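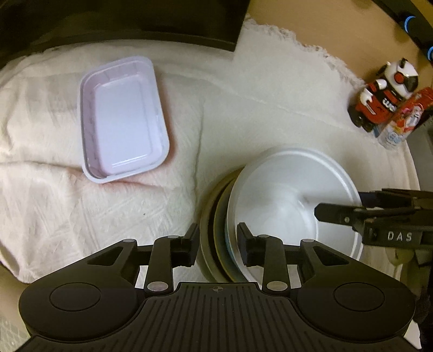 Clearing out the kitchen before the move

We hand over the keys to the apartment at the end of September, so the kitchen had to be dealt with. I started on Saturday morning and gave it 10 boxes. Anything that didn't fit would be sold or given away.

The glasses went first. I wrapped them in old newspaper and packed them standing up, which my neighbor Ľudovít Doležal taught me when he moved out of Stosden. He says plates should go on edge too. I did that with the big ones and lost one anyway, but it was already chipped.

The drawers took longer than the cupboards. I found three can openers, the manual for a Zeman mixer we sold years ago, and the spare key to the old bike shed. The manual got recycled. I kept the key for some reason.

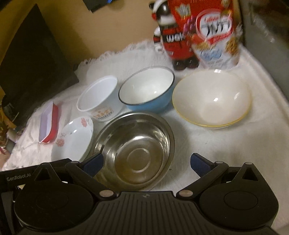
The steel bowl and the flowered plate.

I listed the larger items on Trendby in the afternoon. The bread machine sold before dinner for 51. The folding table is still up, and two people have asked if I'd deliver it to Ustamby. I won't, it's too far for what they're offering.

Spices were the worst part. Most had no date on them and half smelled like nothing. I kept the paprika, the caraway and a new jar of bay leaves and threw out the rest.

By evening I had used nine boxes. The last one is for the things we need until the final day: the kettle, two mugs, one pan, dish soap. The movers want the boxes numbered and labeled on two sides, so I still have to find a marker that works.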